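# Two months with the Monolwood two-arm kit

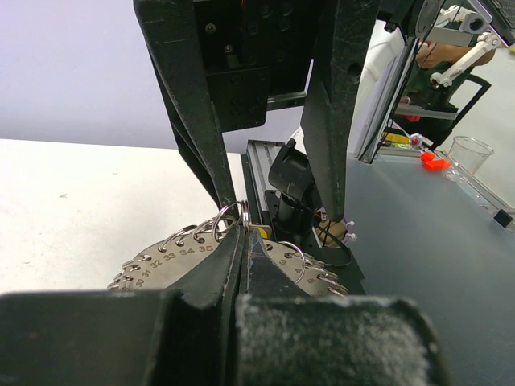
I bought the Monolwood bench kit in May, after putting it off for most of a year. It is sold as a pair of small arms with wrist cameras, a training program and a year of support, and the company says it is meant for small shops that do a lot of fiddly handling. My shop fits the description. We cut and engrave number tags for lockers, valves, coat checks and key cabinets, and a large part of the labor is getting the right tags onto the right rings in the right order. The stainless ones are the worst of it. They are round, they slide over each other, and when a set is strung on split rings it fans out whichever way it likes, so you get 30 to 35 spreading off to one side and the low numbers, the 3 and the 4, going off the other way. A person sorts that out with a thumb. I wanted to know if the kit could learn to do it.

I paid full price and Monolwood didn't know I was going to write this.

## What comes with it

The kit arrived in two crates. Inside were the arms, the grippers, the cameras, the cables, a power supply and a bag of hardware with more cable ties than I will use in my life. The computer is extra. Monolwood will sell you one, but I used a Borulitz workstation we already had for the engraving files and it has kept up fine.

The manual is printed, which I liked. It is written for somebody who has put up shelves before and has never touched a robot, and that was the right level for me. The wiring section is good. The calibration section skips a step where you have to restart the program after saving, and I lost an evening to that. Support told me about it in their first reply, so they clearly know, and it should be in the manual.

Putting it together took a weekend. You need a flat, solid table. I tried it first on our packing bench, which has a bit of give in it, and the arms set up a shake every time they stopped short. Moving to a heavier table fixed it.

## How the training works

You move the arms through a job by hand, using a second set of handles, and the program records it. Do it enough times and it builds a routine from what you did. The sales page says you can expect a usable result from 30 recordings. For putting a single block in a tray, that was true. For tags on rings, it was nowhere near. I had made 600 recordings before it would reliably take hold of a bundle and turn it so the faces could be read.

That is a lot of time at the table. I did most of it between four and six in the afternoon, when the engraver was running long jobs and I only had to listen for it. If you don't have dead time like that in your day, count the hours as part of the price.

A few things I learned while recording:

- Slow down at the point where the gripper closes. The program copies your hurry along with everything else.
- Keep the lights the same. Shiny metal looks like a different object at noon than it does under the shop lights.
- Throw out bad recordings the same day. I kept some sloppy ones from the first week and paid for it later.
- Start with the tags in a bundle, then move to loose ones. I did it the other way around and had to go back.

## The grippers

The standard fingers are hard black plastic. They are strong enough, and they narrow toward the end, so you can get a point in between things. They also scuff. Mine had white marks on them early on, and steel tags with punched holes are not kind to plastic. It doesn't seem to affect the grip.

What does affect the grip is padding. On bare plastic a steel disc will slip if you catch it anywhere near the edge. Monolwood sells pads, but they were out of stock for most of the time I've had the kit, and a cheaper set from Stokelero fit after some trimming. The Stokelero pads hold steel well. They also pick up every bit of dust in the building and go fuzzy, and then I have to wipe them down or change them. I'd still take them over bare plastic for this sort of work.

Spare fingers are sold in pairs only. I would like to be able to buy one.

## What it can do now

It can pick up a ringed bundle and hold it, turn it toward a camera, and spread it enough to check the numbers. I use it for checking finished sets before they are boxed. It takes 72 seconds on a normal set. I can do the same check by hand faster than that, but I can't do it while I'm on the phone or loading the engraver, and the arms can.

It cannot thread a tag onto a split ring. I had hoped for that and I spent a good part of June on it. Opening a split ring takes a kind of force and feel that these grippers don't have. The arms would get the ring started and then lose it, or push the tag away. I asked support and they said plainly that they don't recommend the kit for it. I wish the sales page said so too.

It is also no good with a heap of loose tags. One tag lying by itself is fine most of the time. Two tags overlapping are a coin toss.

## Support and cost

The year of support has been the best part. Messages get answered the same day, by people who have used the thing – you can tell by what they ask you back. After the first year it costs extra, and I haven't decided whether to renew.

Before buying I also got a quote from Dehghan, who will come in, build a station around your job and keep it running for a monthly fee. They were pleasant to deal with and I think their station would have been quicker than mine. It was also built for one job and would have stayed that way. We change what we make too often for that to suit us. A shop that turns out the same set all year should at least call them.

We ran 2,000 tags through the checking routine in the last month. It flagged a set with a number missing and another with two tags out of order, and both of those were real mistakes of ours that would have been shipped. It also flagged a handful of sets that were perfectly good, mostly ones with tags turned face down.

I'm going to keep it. If you want something to check and hold and turn small parts while you do other work, and you can put up with the recording, it does that. If you want it to assemble key rings, wait.

Next I want to try it on the brass tags, which are thinner and don't glare as much. I have a new set of Stokelero pads on order for that, and I need to find a better place for the cables.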